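Stasholm Refurbishing Guide
Section 9: Memory and Processor, Desktop Towers and Server Boards

This section covers taking out, checking and refitting memory modules and processors. It applies to full-size desktop towers with a hinged or sliding side panel and to the single-socket and twin-socket server boards listed in Appendix C. Small form factor machines are dealt with in Section 11.

Read Section 2 (Static and Mains Safety) first if you have not worked on an open machine before.

9.1 What you need

Cross-head screwdriver, size 2, with a long shaft
Wrist strap and lead
Lint-free wipes
Isopropyl alcohol, 90 per cent or stronger
Thermal paste
Plastic spudger
Lidded tray for processors
Antistatic bags for memory
Job card

Zorero trays and Nendbridge trays are both suitable for processors. Do not mix the lids. They look alike but the Zorero lid sits lower and can press on the underside of a larger processor.

9.2 Getting the machine ready

1. Shut the machine down from the menu. Wait for the fans to stop.
2. Switch off at the wall and pull out the mains lead.
3. Unplug everything else from the rear panel, including network and display leads.
4. Hold the power button in for five seconds.
5. Lay the tower on its side with the removable panel facing up.
6. Release the side panel and put it somewhere it will not be trodden on.
7. Put on the wrist strap and clip the lead to bare metal on the chassis. Painted metal will not do.

CAUTION: The power supply stays closed. There are no parts inside it that can be serviced under this guide. If you suspect a fault, replace the whole unit following Section 14.

Write the service tag or serial number on the job card before you touch anything inside. Labels on older cases come off easily.

9.3 Finding your way round the board

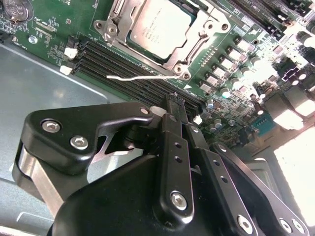

Server boards differ more from one another than desktop boards do, so spend a minute with the board map before you start. Find the processor socket first and work outwards. On the green board shown, the processor is held in a silver bracket with a screw hole at each corner, and the memory slots run in a row beside it, with white latches at one end. The coin cell is up in the corner, well away from the socket. If your board has a second bank of slots on the other side of the processor, treat the two banks as separate when you note which modules came from where.

Slot numbering does not always run in the order you would expect. Go by the marking printed on the board or by the maker's manual. If the two disagree, follow the board.

Note: Leave the coin cell in place unless the job card calls for a settings reset. Taking it out clears the clock and, on many boards, the boot order.

9.4 Removing memory

1. Write down which slots are filled.
2. Press the latch outwards until the module lifts. Some slots have a latch at one end only. Do not force the fixed end.
3. Hold the module by its short edges and draw it straight out.
4. Put it in an antistatic bag and mark the bag with the slot number.
5. Repeat for the other modules, one at a time.

If a module will not lift, check that a cable or a drive bay is not holding the latch back. On some towers you will need to move the drive cage before the latch can open fully. Section 7 gives the method for each case type. 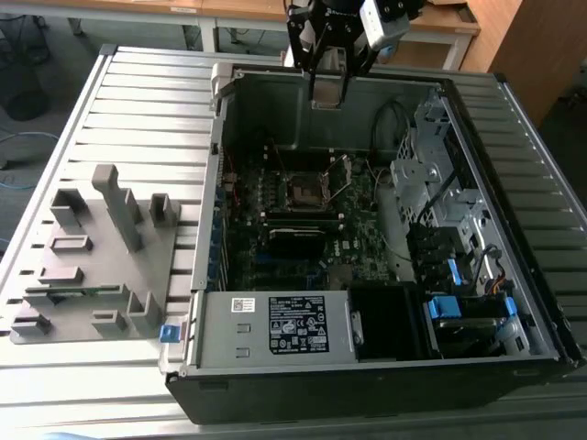

9.5 Removing the processor

The heatsink must be off before you begin. If it is still fitted, go back to Section 8 and come back here when the old paste has been cleaned away.

1. Check that the top of the processor is clean. Paste that drops into the socket is very hard to get out.
2. Press the socket lever down and slightly outwards, clear of its hook.
3. Let the lever rise slowly. Keep a finger on it the whole way.
4. Open the retention frame.
5. Note the corner mark on the processor and the matching mark on the socket.
6. Lift the processor straight up by its edges. Do not slide or tilt it.
7. Place it in the tray, close the lid and write the job number on the label.

CAUTION: Where the pins are in the socket, they bend at the lightest touch. Do not wipe them, blow on them or lean tools across the opening. If the socket is to be left empty for more than a few minutes, fit a socket cover.

Boards with two levers must be opened in the order marked on the frame. If there is no marking, check the maker's manual before going on.

9.6 Inspecting the parts

Look at the socket under a good light and from more than one side. The pins should form even lines. A bent pin shows up as a break in the pattern or as a bright spot. Do not try to straighten pins yourself unless you have been signed off for it. Mark the card "socket" and pass the machine on.

Look along the gold contacts on each memory module. Light marks from earlier fitting are normal. Black or green marks are not. Clean dull contacts with a wipe barely dampened with alcohol and let them dry for two minutes.

Check the board near the socket for bulging capacitors, loose screws and scorch marks. A loose screw left under a board will cause a short sooner or later, so find out where it came from before you close the case.

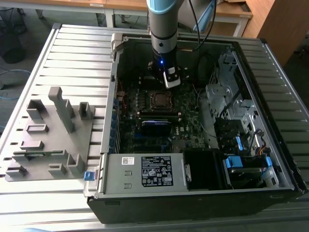 9.7 Refitting the processor

1. Remove the socket cover if one was fitted.
2. Hold the processor level over the socket and line up the corner marks.
3. Lower it straight down and let go. It should sit flat under its own weight.
4. If it rocks, lift it out and start again. Do not press it into place.
5. Close the retention frame.
6. Bring the lever down and hook it under its tab.

The lever on a pin-in-socket board takes a firm push over the last part of its travel, and a slight creak is normal. Stop if you feel a sudden hard resistance, open the frame again and check the position of the processor.

Do not put paste on yet if the machine is going straight to Section 10 for a socket check. Otherwise apply it now and fit the heatsink as described in Section 8.

9.8 Refitting memory

1. Open the latches fully.
2. Match the notch in the module to the key in the slot.
3. Push down evenly with a thumb at each end until the latches close.
4. Check that the module is level and that no gold contact is showing above the slot.

Return each module to the slot it came from unless the job card gives a new layout. When fitting modules of different sizes, use the pairing table in Appendix C.

Note: Rocha grade B modules are for desktop machines only. Do not fit them to server boards, even if they go in and pass the first test.

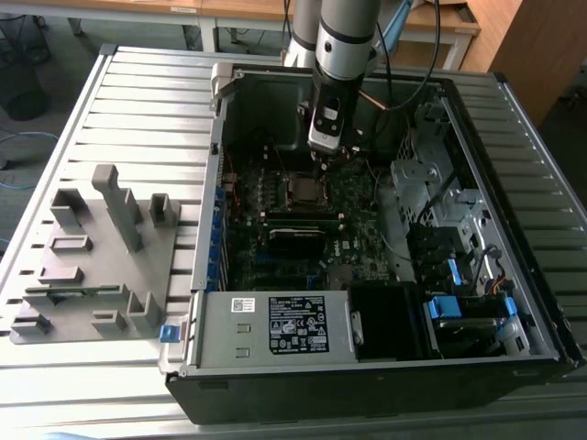

9.9 Closing up and testing

1. Move any cables away from fan blades and the edge of the side panel.
2. Check that the main board power plug and the processor power plug are both fully home.
3. Unclip the wrist strap lead from the chassis.
4. Refit the side panel and stand the tower upright.
5. Connect a display, a keyboard and then the mains lead.
6. Switch on. The first start after a memory change can take up to 19 seconds before anything appears on screen.
7. Enter the set-up screen and compare the memory total and the processor name with the job card.
8. Run the short memory test.

If the screen reports code 201, a module is not seated or has failed. Switch off, unplug and repeat 9.4 and 9.8 with one module at a time, using the first slot. If the code appears with every module, suspect the slot or the socket and pass the machine on with a note.

If nothing appears at all and the fans run, go back to step 2 above. The processor power plug is the usual cause.

Sign the job card, fill in the result box and move the machine to the shelf for Section 10. Empty bags and trays go back in the drawer with their labels removed.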